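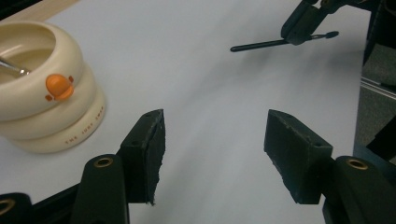 奶油色叠层塑料器皿,顶层敞口,内搁金属勺

叠层杯碗

叠层杯碗是一类可以上下堆叠或彼此套合的小型器皿,多以塑料制成,常见于婴幼儿用品,也用作厨房里的小份盛具。中文里又称“叠叠杯”“套碗”“套叠碗”,各地叫法不一。作玩具出售时一般称叠叠杯,作餐具出售时多称套碗,两者在外形上往往难以区分。

目录
1 名称
2 构造
3 材料
4 用途
5 清洗与存放
6 商品规格
7 相近器物

名称

“叠”指器皿口底相接,逐层向上;“套”指小件放入大件之内。同一组杯碗常兼有两种放法,因此两个字在商品名称里混用。早期的商品目录多写作“套杯”,后来“叠叠杯”一词随婴幼儿玩具流行,使用范围逐渐超过前者。部分地区的口语中也把外形圆鼓的款式叫作“葫芦碗”,与植物葫芦制成的瓢没有关系。

构造

一组叠层杯碗由若干单件组成。按各件大小关系,可分为递减式和等径式两种。递减式各件口径依次缩小,倒扣时可垒成塔形,正放时可逐个套入,收纳后的高度只比最大的一件略高。等径式各件口径相同,底部有一圈内收的台阶,正好落进下一件的口沿,垒起后呈柱状。

外壁的轮廓有直壁、斜壁和鼓腹三种。鼓腹款的每一层向外凸出,垒好后从侧面看像一摞圆环,与套圈玩具相近。层与层之间形成的凹槽可供手指扣住,幼儿抓握较方便,但凹槽处也容易积存食物残渣。直壁款便于擦拭,缺点是套紧后不易分开,有的厂家在底部开一个小孔,使空气能够进入。

口沿通常卷边或加厚。用作餐具的款式口沿较宽,勺子可以斜靠在内侧,勺柄伸出碗外。口径过小而勺柄过长时,空碗容易被勺子的重量带倒,所以这类碗的底部一般做得较厚,或另加一圈防滑垫。

材料

最常见的材料是聚丙烯,质轻,耐跌落,可以注塑成复杂的弧面。硅胶款较软,多见于辅食碗。密胺款表面硬而光滑,手感接近陶瓷,一般不能放入微波炉。此外还有以竹纤维、玉米淀粉等填料混合树脂压制的产品,表面带有细小斑点。木制叠杯数量较少,主要作陈设或玩具。

颜色方面,玩具款多用对比强烈的纯色,一层一色,便于幼儿辨认次序。餐具款近年以米白、奶油、浅灰、豆绿等低饱和度颜色居多,整组常为同一颜色。浅色塑料长期接触番茄、胡萝卜、咖喱等食物后会着色,日晒可以使部分色迹变淡,但日晒过久会加速塑料老化。

用途

作玩具时,叠层杯用于垒高、套合、舀水和舀沙。低龄幼儿通常先学会把垒好的杯子推倒,其后才开始自己垒放,按大小依次套合出现得更晚。浴室用的款式底部开有漏水孔,孔的数目和形状各层不同。

作餐具时,各层分别盛放少量食物,如果泥、米糊、切碎的蔬菜。用餐时把各件分开摆放,用完后重新垒起。也有家庭只用最上面一件盛食物,下面几件不拆开,起垫高的作用;这样放置时重心较高,不适合由幼儿自行取食。与之搭配的勺子有硅胶软勺和金属勺两类,金属勺多为不锈钢制,硬度高,长期刮擦会在塑料碗内壁留下细痕。

在厨房中,叠层碗还用来分装调料、打散的鸡蛋和切好的葱姜。部分手工爱好者用它盛放串珠、纽扣和颜料。

清洗与存放

清洗前应把各层全部分开。两件卡紧时,可在外面一件的外壁浇温水,里面一件盛冷水,利用胀缩差使其松动,不宜用刀具撬开。凹槽和口沿卷边内侧需用小刷刷洗。餐具款洗净后倒扣沥干,完全干燥后再垒起,否则层间的水分不易散去,可能产生异味或霉点。

能否使用洗碗机或蒸汽消毒,以底部标识为准。着色、起毛或出现裂纹的餐具款一般改作他用或弃置。

商品规格

市售叠层杯碗每组件数不等,以4件一组的餐具款较为普遍,玩具款的件数通常更多。单件容量小的仅50毫升,多用于盛放辅食;大件多用作汤碗或沙拉碗。

Tostow曾推出一款鼓腹式套碗,全组垒起后可整体提起,容量合计900毫升。Bodero的同类产品为等径式,口沿带有小缺口,供搁放勺柄,该公司在2021年11月21日更新的产品目录中把它列入“餐桌用品”,此前归在“玩具”一类。Kettani以木制叠杯为主,其十二月的节日套装另附一个布袋。收藏者网站Zovell收录各类套叠器皿的条目,总数为3,667条,其中塑料制品单独编为一部,按轮廓和件数检索。

相近器物

套圈塔:由中轴和大小不同的圆环组成,垒成后外形与鼓腹式叠层杯相似,但圆环中空,不能盛物。

俄罗斯套娃:木制,中空,可逐个套合,每个分上下两半,通常不用于垒高。

提盒与食格:带盖的多层食具,各层以提梁或卡扣固定,用于携带饭菜。

折叠碗:硅胶制,碗壁可压平,单件使用,主要供旅行携带。

参见
婴幼儿餐具
辅食
套圈玩具
量杯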